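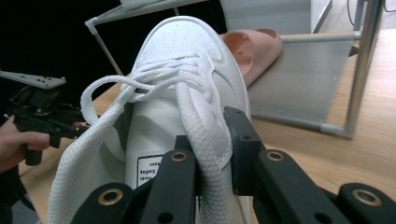 Most shoe racks fail in the first month. They get bought and put together on a Saturday, and by May the shoes are back on the floor in front of them. I've owned three racks that went this way. The fourth has held up, and the difference has mostly to do with what I do before a shoe goes on it.

In my apartment in Skumstead the front door opens straight into the living room. There is no hall and no closet, and the strip of wall beside the door is narrower than a doormat is long. For years the shoes just lived there in a heap. I'd come in with groceries, kick off one pair and step on another.

Last fall I moved the whole job to the table. Once a week, usually after supper, everything that has piled up by the door goes onto a wooden tabletop and gets looked at before it's put away. It takes me 15 minutes, or 25 if somebody has been hiking.

## Start with the laces

A lace that's been stuffed into a shoe will be in the same tangle the next time you're late for work. So I start there. I pull each side until the slack is even, cross the ends once over the tongue and tuck them in flat. Flat woven laces take longer than round ones because they like to twist. Run one between your thumb and finger from the eyelet down and it will usually lie straight again.

White laces on white shoes are the hardest to keep looking decent. If they're gray, take them out and soak them in a bowl of warm water with a little laundry soap. Ten minutes of rubbing them against each other does more than an hour of soaking alone. Hang them over a towel bar and don't relace until they're fully dry.

While the shoe is in your hand, look it over. The small holes in a perforated toe collect dust, and a dry toothbrush clears them. Mesh wants a damp cloth and a light touch. Smooth leather can be wiped with almost anything soft. Push the tongue back to the middle, pull the collar up if it has folded over, and bang the soles together over the trash can.

## Two tiers are plenty
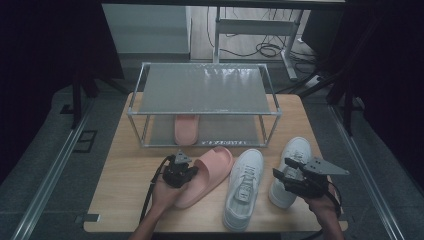
Gilles Bodin puts his sandals on the bottom in every season and won't be argued out of it. The bottom is the only level you can reach with your foot, he told me, and a sandal is the only shoe you'd want to drag out that way. He has a tall rack from Dastov with seven shelves, and he says he uses two of them. The others hold a bicycle pump and some mail.

I've come around to his view. Slides are low and wide, and they fit under a shelf that would scrape the top of a boot. Set them side by side with the straps facing out and you can slip them on without bending down. Sneakers can go above, where there's open air over them.

Metal rods and clear panels make a light rack, easy to lift with one hand when you sweep. Clear plastic does show every scuff and every bit of grit, and some people can't stand that. I like it fine. When the shelf looks dirty, I wipe it. A slatted rack lets the dirt through to the floor, where I'd ignore it until spring.

Measure before you buy. A pair of adult sneakers side by side takes more width than most people guess, and the box will promise a number of pairs that assumes small feet. Put your own shoes in a row on the table, toes forward, and run a tape across them. If you're short on width, turn one shoe of each pair heel out. The wide part of one sits next to the narrow part of the other, and you gain enough for an extra pair of slides.

## What stays out

The rack by my door is for shoes worn that week. Everything else goes in the bedroom closet, in the boxes it came in, with the name of the shoe on the short end in marker. Winter boots come forward when the weather turns and the sandals go back — all except one pair, which I wear to take out the recycling.

I had 13 pairs when I began doing this. Seven stayed. Some of the others had good soles and no business in my home, including a pair of dress shoes I'd bought for a wedding in Cosgrove and limped home in. Those I cleaned, tied together by the laces and gave away. Anything with a split sole went in the trash.

Then there's the table itself. Shoes are dirty, and plenty of people eat where they sort. I lay down an old sheet if it has rained, and afterward I wash the top with dish soap and dry it right away so water doesn't sit in the grain.
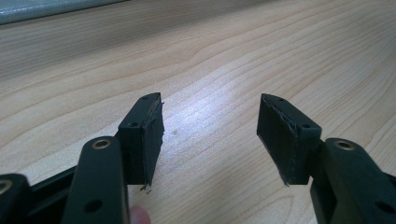 Getsemaní Figueroa wrote in after I mentioned this routine in an earlier column, to say that she would never put a shoe on a table, clean or otherwise. Her grandmother considered it bad luck, and she'd rather sit on the floor with a newspaper and a brush. It's easier on the back too, she added, if you have a low stool.

I tried it her way for two weeks. The stool was comfortable and the newspaper caught the dirt. But the light is poor down there, and I missed a stone wedged in a heel that I then carried across a wood floor. I'm back at the table now, with the sheet, and I've moved the toothbrush to a jar on the windowsill so it stops ending up in the bathroom.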